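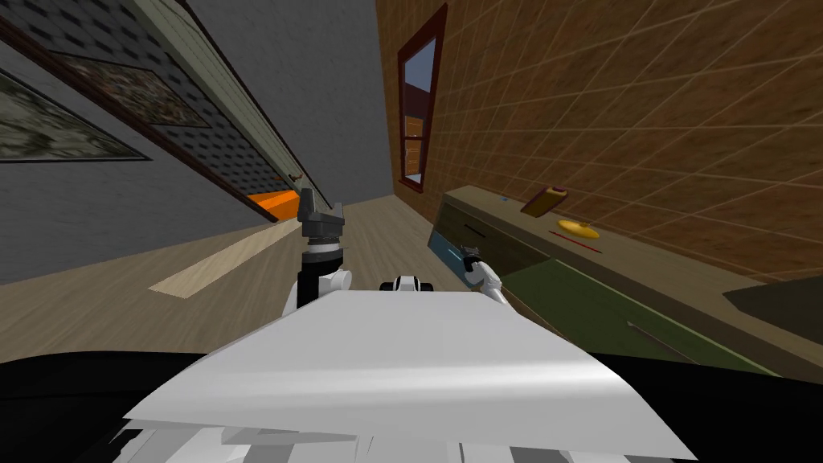 Bradar 2 review: a planning tool for two-arm robots in simulated kitchens

I have used Bradar since June, first at home and later at work, where my colleague Meifang Yao and I test motion planners for mobile robots with two arms. Before it we used Matlala, so I will compare the two when it is useful.

Installation was easy. The package comes with 12 kitchen layouts, and you can import your own if the collision shapes are clean. Mine were not, and I spent a full evening repairing them.

The planner is the best part. You give a target for each gripper and it searches for one motion for both arms together. In Matlala I had to plan the arms in turn, and very often the second one was blocked by the first. I ran 600 requests on reaching toward drawers and picking up small things from a counter, and 114 of them failed. Most failures were with thin objects lying flat, such as a stick next to a plate. The error message says only "no valid grasp", which does not help much.

I like the replay window. You can stop at any step and see the room from the robot's head — very good for finding out why a drawer handle is hidden behind the arm. The drawing is less good. Where surfaces of the robot body overlap, I get striped, jagged patches. The planner does not use these pixels, but a perception model trained on them will.

The documentation is short, and the chapter about joint limits still describes version 1. Nnamdi Nwankwo answered my two questions on the forum within a day.

I would buy the license again for planning work. For training vision models I would wait for the next release.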